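Kitchen & Counter > Small Fixes

I have a confession to make: for most of last winter my kitchen counter was really just a phone parking lot. Two phones, sometimes three when my sister was staying, all lying flat in the crumbs next to the toaster with their cords in a knot. I wiped around them, I moved them to roll out dough, I got butter on one of them (mine, of course!), and then in April I finally got fed up and sorted it out. It took 15 minutes and hardly any money.

The first thing I did was put a mat down. I know, a mat, how exciting. But a wipeable one with a pattern gives the phones a place that is obviously theirs, and people do put things back on it. Mine is from Florkell and I cut it down with kitchen scissors so it stops short of the stove. Leaves and flowers hide coffee drips a whole lot better than plain white does, so if you have a choice, go for the busy print. Wash it with dish soap and a soft cloth and let it dry flat. Don't roll it up damp, I did that once and it smelled like an old gym bag for a week.

Next came the stand. Get one with a round, heavy base and leave the phone upright in it, so you can read a recipe from across the room and the screen stays out of the flour. I like mine right in the center of the mat, with space on both sides.
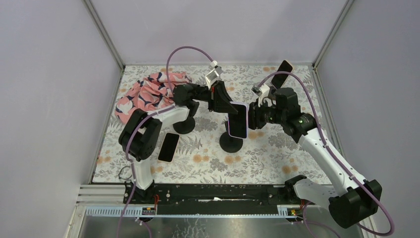
Etum wrote to me that a round base slides all over a smooth mat unless you stick a bit of rubber shelf liner underneath, cut a little smaller than the base so it doesn't show. I tried it that same evening and yes, it works great! Mine used to scoot backward every time I tapped the screen with a floury knuckle, and now it stays put.

A pale case is pretty but it picks up turmeric like you wouldn't believe. Take the phone out first, then rub the case with baking soda and a drop of water on an old toothbrush, rinse, and dry it really well before the phone goes back in. For the screen I only use a barely damp microfiber cloth. No window spray.

And cords! Give them a bit of slack and bring them down behind the counter stuff, never across the spot where you chop. I use bread bag ties, the flat plastic kind, and write on each one which charger it belongs to. My drawer still has 33 of them in it, so I'm set until retirement.

Next up is the spice shelf, once I've worked out what to do with all the half-empty paprika.

Tagged: counters, cords, quick cleanups

We use cookies to remember your preferences. By continuing to browse you agree to our cookie policy. Accept | Settings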